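## Comparing two grippers for household pick tests

- Run the Delum and the Vundus on the same controller settings.
- Do 100 picks each, and log drops and slips separately.
- Recheck finger alignment after every 12 picks.
- Keep the camera mount fixed - moving it means a new calibration.

Finger opening decides most of the result. The Delum opens wider but closes slowly; the Vundus needs a better approach angle. Test in simulation first, with objects of mixed shape on one surface. On a wooden chest of drawers, start with the white vase near the right end and grip it at the narrow neck. Leave the small potted plant until both grippers pass, and approach it from above, clear of the lampshade.

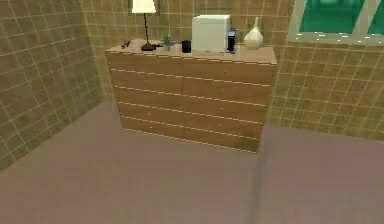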